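Boxes out, chairs folded: the Lemma room is on the move

By Mitiku Seyoum
20 September 2022
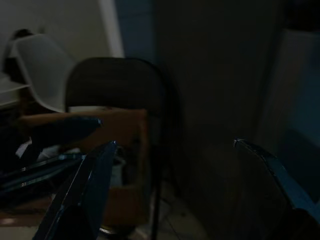 An open box on the floor at the Lemma room, with one of the black folding chairs behind it.

If you came past the Lemma room this week and wondered why the lights were low and the door was propped open with a tin of emulsion, we're packing! The whole lot is going across the yard to the old Cistell building, and I've been in there most evenings with a marker pen behind my ear and newspaper print all over my hands.

For anyone who hasn't heard, the lease on our side of Romier Yard runs out at the end of the month. We've known since April, when the letter came, and I'll admit I put it in a drawer and hoped. Then the people who look after the Cistell building got in touch to say the ground floor was standing empty and would we like it (would we!). It's a bigger space, it has a proper sink, and the rent comes to 2,000 a year less than we pay now, which should keep the sewing table and the repair evenings going without putting the price of a cup of tea up again.

So, the packing. I thought it would take an afternoon. We have a catalogue of everything in the lending cupboard, started years ago in a school exercise book and carried on in a spreadsheet, and it lists 1,062 items. That's before you get to the things that never made it into the catalogue, like the curtain rings, and the three-legged stool that I'm fairly sure belongs to somebody's aunt.

The cupboard boxes are being done in catalogue order, so that whoever opens them at the other end stands a chance. Everything else is going in wherever it fits. I've been filling the gaps with old cloths and crumpled paper, and I'd be glad of more of both if you have a pile by the back door. Clean, please. Last time we asked for rags we got a carrier bag of something that had clearly been used on a bicycle chain.

We're not short of cardboard boxes any more, thank you. I asked for a few in the last newsletter and 200 turned up, flattened and tied with string, from the Akarari shop on the corner. They came in two sizes and the smaller ones are much the better. A big box full of books is no use to anyone, and I have the back to prove it. If you do get handed a big one, put the cushions in it, or the wool, and leave the top open until I've been past with the pen.

The folding chairs are the last job. We need them right up to the end, partly for sitting on (packing is mostly sitting on a chair looking at a box, in my experience) and partly because the Thursday knitters, who haven't met on a Thursday for years, have asked for one more session in the old room before we hand back the keys. I said yes straight away. They'll have to knit among the boxes, but they say they've managed with worse.

Lots of you have asked about the lamps. The two big ceiling lights belong to the landlord and are staying. The standard lamps are ours and they're coming with us, and so is the paper lantern, if I can get it down in one piece. I've had two offers for the long mirror and I'm sorry to say the answer is still no.

A few things aren't making the trip, though. The blue rug has had its day. So has the fridge, which hums so loudly you can hear it from the stairs, and the bookcase with the bowed shelves, unless one of you fancies mending it. If you want any of those, come and have a look before the end of the week and take it away with you. I can't deliver, I've only got the trolley, and the trolley has a wheel that wants to go to the canal.

As for the carrying itself, it's a short walk across the yard and there's only one step, so we're doing it by hand. Come for an hour or come for the day. Wear shoes you don't mind about. Sleeves are a good idea as well, cardboard edges are nasty on bare arms. There'll be soup at the Cistell end in the middle of the day, lentil I think, and bread, and a vegan cake that I've been told is very good and have not been allowed to test.

If lifting isn't your thing there's plenty of other work. We need somebody at the old door ticking boxes off the list and somebody at the new door ticking them in, and it would be lovely if the two lists matched. The shelves over there want a wipe down first. The kettle also needs a minder, and I'm happy to fight anyone for that one.

Borrowed something? Please hang on to it for now. Returning a carpet cleaner to a room full of boxes is going to make me cry. All loans are extended until we've unpacked, with no late fees, and I'll put a note on the door with the new opening hours as soon as I know them myself. The phone number stays the same and so does the email address.

I've been going to that room for a long time and it does look odd with the shelves bare on one side. I found my own handwriting on the inside of the cupboard door, a list of who owed what for biscuits, and stood there reading it for far too long when I should have been wrapping jugs. Two of those people still owe us, by the way. I've taken a copy.

To put your name down for carrying, ticking or soup, leave a message on the Lemma phone or catch me in the yard. I'm there most evenings until the tape runs out.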